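Kinditz Desk Guide
Section 2: Clearing and setting out a shared desk

Applies to all Kinditz desks with the fitted soft cover. Text revised May 15, 2023 by Ho-yin Tang, Mandton office.

Read Section 1 (fitting the cover) before you start. If the desk has already been in use, begin at step 1. If it is new, go straight to step 4.

Before you begin

You will need a dry cloth, a damp cloth and the small items tray from the Lindemann storage set. Allow the cover to settle overnight if it has only just been fitted. Light wrinkles in the middle and along the front are normal and will ease with use.

Clearing the desk

1. Save your work, shut down the laptop and unplug the charger. Close the lid fully.

2. Move the laptop to one side of the desk and leave it flat. Do not stand it on its edge against a screen or a wall.

3. Slide the mouse pad clear of the laptop. Leave a narrow gap between the two so that neither gets dragged when you pick up the other.
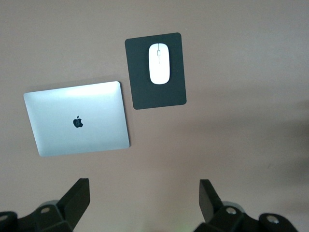
Fig. 1. Laptop closed, with the mouse pad beside it.

Note: A closed laptop can still be warm underneath. Let it cool before putting it in a sleeve or a drawer.

4. Take everything else off the cover and wipe it down, working from the back edge towards the front. Use the dry cloth first, then the damp one. Crumbs and grit left on the surface will mark it once something heavy goes on top.

CAUTION: Do not use bleach, polish or kitchen spray on the cover. Prolska surface cleaner may be used at the strength given on the bottle.

5. Check the front edge. If the cover dips where it meets the front, smooth it forward with the flat of your hand. Do not pull on the corners. A small fold that comes back after smoothing can be left until the cover is next refitted - see Section 8.

Setting out the desk

6. Put the mouse pad down first. Lay it flat with all four corners touching the cover, then place the mouse on it.

7. Set down flat metal items, such as plates and stands, by lowering them straight on to the cover. Never slide them. Metal edges are the most common cause of cuts in the material.

8. Soft items and personal things go on last. Keep them off the mouse pad. 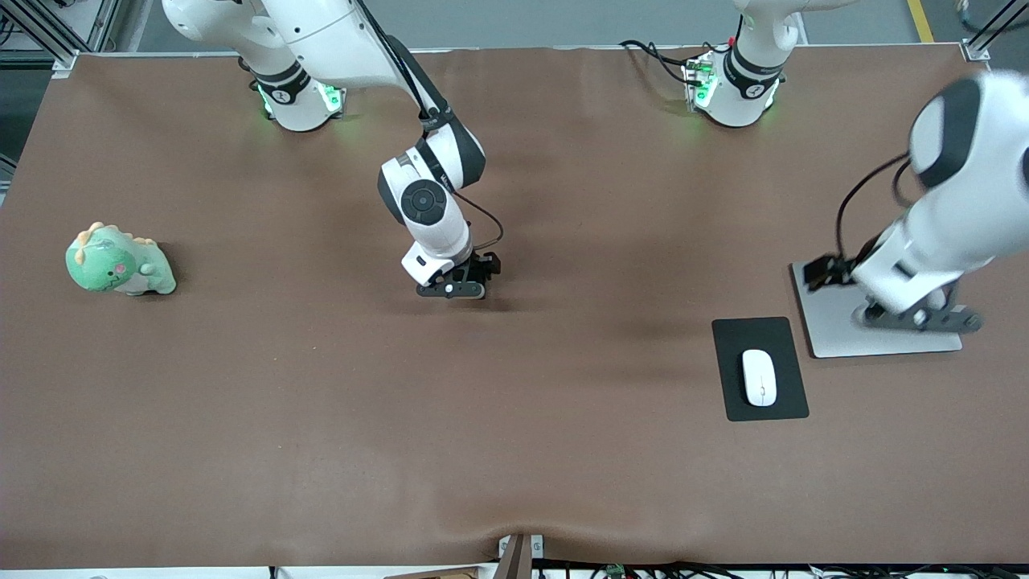 Fig. 2. Mouse and pad, metal plate and soft toy on the covered top.

Note: The 700 model is the narrower of the two desks. If you have this one, keep soft toys and similar items in the tray while you are working.

Small flat items

Coasters, tiles and shallow boxes need a little more care than their size suggests. Anything with a glossy face should be laid shiny side up, and lifted by its sides. Fingerprints come off with a dry cloth.
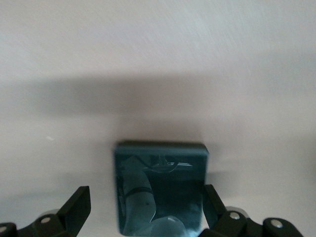
Leave a hand's width between small items and the front edge of the desk, where they are easily caught by a sleeve. Boxes with a raised rim collect dust on the inside and should be wiped out when you do the rest of the desk.

CAUTION: Do not stack glossy items face to face. If you have to store them together, put a sheet of paper between each pair.

Repeat steps 4 and 5 every 90 days, or sooner if the desk is shared. Desks that stand unused over the December closure should be wiped down again before anything is put back on them.

Replacement covers are listed in Section 8.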